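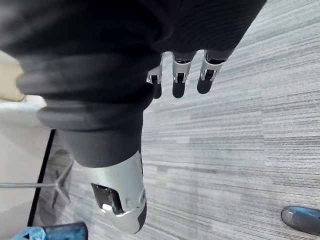
Carpet cleaning at Pulgate moves to a new schedule from 14 May 2025. The old arrangement, one deep clean in February and a vacuum when the floor looked as if it needed one, was set when most of the ground floor was vinyl. The floor in the photograph is carpet, and so is most of what people now stand, kneel and put equipment on. Soil in carpet works down to the base of the pile, where it is hard to see and wears the fibre at the root. By the time a patch looks grey the damage has usually been done.

The area covered is 268 square metres across three rooms and the connecting corridor. The store and the kitchen keep their existing hard floors and are not affected.

Dry vacuuming
Each room is vacuumed at the end of every working day, with two slow passes at right angles. The upright machine is to be used on open floor and the hose for edges and under benches. Please set the brush height before starting. If the brush is too low it drags the pile and leaves fibre in the bag; if it is too high it only cleans the tips. The correct setting is marked with tape on the handle. Empty the bag at two-thirds full.

Spills
Blot, do not rub. Use the white cloths from the shelf by the sink, as the coloured ones can bleed. Work from the outside of the mark inwards and change to a clean part of the cloth each time. Plain cool water is enough for tea and most drinks. For oil or grease, apply the Tellora dry powder, leave it for 15 minutes, then vacuum. Do not put water on the powder. It forms a paste that is difficult to get out of the backing, and there are two pale rings in the corridor which show the result.

Deep cleaning
Low-moisture extraction will be carried out twice a year by Saarela. Rooms must be clear of cables, boxes and anything on castors by the evening before. Furniture that cannot be moved will be lifted onto foil pads, which stay in place until the backing has dried. Allow a full night. Walking on damp carpet flattens the pile along the route taken, and it does not always recover.

Seams and edges
The joins were heat-bonded and are sound, apart from one length near the corridor door where the edge has started to lift. It has been taped and will be re-bonded at the next visit. Anyone who finds a loose thread should cut it level with the pile and report the position. Pulling it will open the row.

Cost
The budget for the year is £3000, covering both extractions, bags, powder and the seam repair. Replacement mats for the entrance are not included. A quotation has been requested from Dudora for a ribbed scraper mat outside and an absorbent one inside — most of the grit comes in through that door, so the mats may reduce the vacuuming needed further in.

The schedule will be posted inside the store cupboard door. Spare bags are on the shelf below it.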